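润滑油状态检测怎么起步：先把取样做对，再谈换油周期 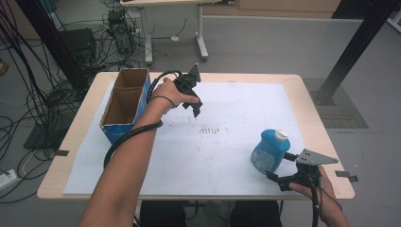
图1 白色台板上的双手操作，右侧为蓝色塑料瓶

最后更新：10月

每隔一阵就有供应商上门，说装一套在线油品传感器，换油周期能翻倍，轴承故障能提前几个月看见。我在设备科干了这些年，听过的版本不少，兑现的不多。油液检测本身有用，这一点我不争，但多数厂子栽在最不起眼的一步：取样。样子取错了，后面的光谱、颗粒计数、趋势图画得再漂亮，也是在分析一瓶不知道从哪儿来的油。

下面的步骤适用于齿轮箱、液压站和循环润滑系统，变压器油另有一套规矩，这里不谈。

一、先决定哪些设备值得测

别全厂铺开。我们厂当初照着顾问给的清单建台账，录进去1,154个润滑点，看着很壮观，真正适合做油样分析的没有几个。脂润滑的小电机轴承，测什么油样？油箱只有一两升的小减速机，取几次样油就下去一截，化验费比整箱油还贵，到期直接换掉就是。

我现在的筛法很土：停机会不会让整条线停下来；备件要不要等；油箱容积够不够大。三条里中两条的进名单，其余的按原来的定期保养走。按这个筛完，我们留下16台。有人嫌少，我觉得能坚持测满一年再说加不加。

二、选取样点

理想位置是回油管路上、过滤器之前，油处于流动状态的地方，弯头附近更好，湍流能把颗粒带起来。过滤器之后的样子当然干净，拿它去证明设备健康，等于拿滤芯给自己打分。

最差的是油箱底部放油口。沉积物和水都在那里，第一次化验出来数字吓人，检修班紧张一场，第二次换个人多放了一会儿油，数字又好了。这种曲线没有任何意义。

没有现成取样阀的设备，可以用真空泵加软管从加油口抽，管头停在油位一半处，不要碰底，也不要贴壁。软管一次一换，擦干净再用是省不得的钱。条件允许时趁大修装一个固定取样阀，位置定了就在阀旁挂牌，以后谁去都在同一个地方取。

三、准备瓶子

用实验室提供的洁净瓶，封口一直留到取样那一刻。我见过拿矿泉水瓶装油样的，也见过把瓶盖提前拧开、口朝上摆一排的，后者看着挺专业，其实车间的灰已经替你加了一道料。

标签在取样之前写好，至少包括：设备编号、取样点编号、油品牌号、设备累计运行小时、本箱油运行小时、上次补油量。最后两项常年空着，偏偏最要紧。铁含量从低变高，可能是磨损，也可能只是这箱油用久了；铁含量从高变低，可能是上周有人悄悄补了半桶新油。不写运行小时和补油量，实验室只能猜，报告上就会出现“建议继续观察”这种谁也不得罪的话。

四、取样步骤

1. 设备在正常负荷下运行到工作温度再取。必须停机才能靠近的，按上锁挂牌程序执行，停机后尽快取，别等吃完饭，等回来颗粒都沉下去了。
2. 擦净取样阀外部，用不掉毛的布。棉纱不行。
3. 先冲洗。放掉的油量取管路死体积的五到十倍，倒进废油桶，不要倒回油箱。
4. 不要关阀，直接把瓶口移过去接油。开关阀门的动作本身会震下颗粒。
5. 装到瓶子的四分之三，留出空间给实验室摇匀。
6. 立刻盖紧，核对标签，再关阀。
7. 当天送出。放在窗台上晒一个星期再送，不如不取。

高压液压系统千万不要直接从高压侧开阀接油，要用减压取样附件。油射流能穿透皮肤，戴手套也挡不住，这一条没有商量。

五、基准样

新油也要测，这一步被跳过得最多。理由通常是“新油嘛，肯定干净”。桶装新油的清洁度未必够得上伺服系统的要求，添加剂元素各牌号又不一样，没有基准，后面看到锌或磷下降，你不知道是消耗了还是加错了油。我们有一次用Llorente的齿轮油做基准，才发现仓库里两种黏度的桶贴着同一种货架标签，混放了多久没有人说得清。

六、看报告

不要只看实验室给的红黄绿。那套限值是通用的，你的设备不通用。刚开始没有自己的数据，可以先用设备厂家的限值，至少攒够五六次再谈趋势。

黏度：40℃黏度比基准偏离超过一成，先查有没有加错油，再谈氧化。
水分：肉眼看见油发浑时已经不轻了。我们对循环系统的内部报警线是300 ppm，这是自己定的，别照抄。
铁、铜、铅：看单位运行小时的增长速度，不要盯单次绝对值。
颗粒计数：突然变差，先复测。我经手的异常里，有13次一复测就恢复正常，问题全在取样。
大颗粒：普通光谱对大一点的磨粒不敏感，光谱正常不代表没有剥落。怀疑有疲劳磨损，要加做铁磁颗粒或铁谱。

复测一定要换新瓶，由另一个人按同一张卡操作。两次对得上，再去开工单。

七、在线传感器要不要装

Drorero和Isasine的人都来讲过方案，讲得都不错，问到两件事就含糊：误报怎么算，传感器自己多久校一次。我的建议是先借一台，在同一取样点与人工油样并行跑半年，把两边数据摆在一起。对方不肯借，也不肯给原始数据只给“健康指数”的，可以不用往下谈。

所谓“换油周期翻倍”，请对方写清楚以什么为基数。如果原来的周期本来就定得过短，那么不装任何东西，单凭化验结果也能延长。把这笔账算在传感器头上，年底汇报好看，设备不会因此多转一小时。

八、记录

不必买软件。我们试过Cargate的一个模块，录入页太多，班组填到第三页就开始随便写。后来退回一张表格，一台设备一行，由沈建华（Jianhua Shen）每月核一次，缺运行小时的样子直接退回重取。表格丑，但查得到。

另外单独留一列，写每次报告之后实际做了什么：换滤芯、换油、开箱检查、什么也没做，都写。开箱检查的还要把看到的情况补上，轴承有没有问题照实填。一年后翻这一列，就知道检测费花得值不值。如果一整列都是“继续观察”，那就该考虑把名单再砍短一点。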